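Burkanport Laboratory
Manipulation Group, Workshop Notebook
Murura project: bimanual handling of soft goods
Entry for July, Sunday session
Kept by Farah Purba; to be read and initialled by Imelda Lacson

Purpose

This entry continues the work on demonstration capture for soft items. The question carried over from the previous entry is whether the hand-held gripper units give usable position data when the two hands are brought close together over the middle of the table. The Skov tracking software had been rejecting a share of the close-range recordings, and it was not clear whether the fault lay in the software, the cable routing or the manner in which the operator was holding the units.

Set-up

Table, curtains and stands remain as they were left at the end of the last session. The tape markers at the near corners of the table are the reference for table position and are not to be lifted. Clocks on the two recording machines were synchronized before the first trial and again after the break. The left and right units were zeroed separately, jaws closed, in accordance with the revised procedure.

The trial set for the day was 50 recordings of a single action: take up the grey fabric item with both units, bring it to the centre of the table, compress it, hold, and release. The operator was asked to work at an ordinary pace and to make no allowance for the tracking.

Close-range hold 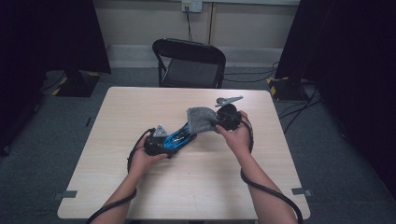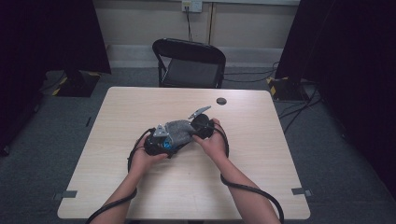
Grey fabric item held over the table, one unit in each hand, cables led down outside the forearms.

Results

Of the 50 recordings, 37 passed the Skov consistency check without correction. The remainder failed during the hold, when the units were nearest to each other. No recording failed during the approach or the release.

I reviewed the failed recordings individually. In most of them the two position estimates drift towards one another and then separate abruptly when the hands part. The jaw-width signal is sound throughout, which tells us the grip sensing is unaffected and that the difficulty is confined to position. Two of the failures are of a different character: the right unit drops out entirely for a short interval and returns at the correct position. These have been set aside as a possible connector fault and should not be counted with the others.

Imelda reran the whole set with the Stestov filter in place of the standard one, window set to 200 ms. This recovered a number of the drifting recordings, but it also smoothed the start of the release in trials that had been good to begin with. In my view that cost is too high. The release is the part of the action the policy finds hardest to learn, and we should not be blurring it in the training data — at least not until we have a measure of how much is lost.

Remarks on method

Cable routing deserves more attention than it has received. With the cables carried outside the forearms the operator reported no pull at the wrist, although she did note some stiffness when turning the left unit inward. The earlier arrangement, with both cables brought between the arms, is not to be used again.

The fabric item loses its shape after repeated compression. From the next session it is to be shaken out and laid flat between trials, and the log sheet amended to include a tick box for this.

Actions

Farah: inspect the right connector and repeat the two dropout trials with a replacement cable.
Imelda: run the filter comparison at a shorter window and plot the release onset against the unfiltered signal.
Both: agree on a rule for excluding recordings before any more are added to the Murura training set. The present practice of deciding case by case is not satisfactory.

Raw files have been copied to the group drive under the session folder. The filtered versions are kept separately and must not be merged with them.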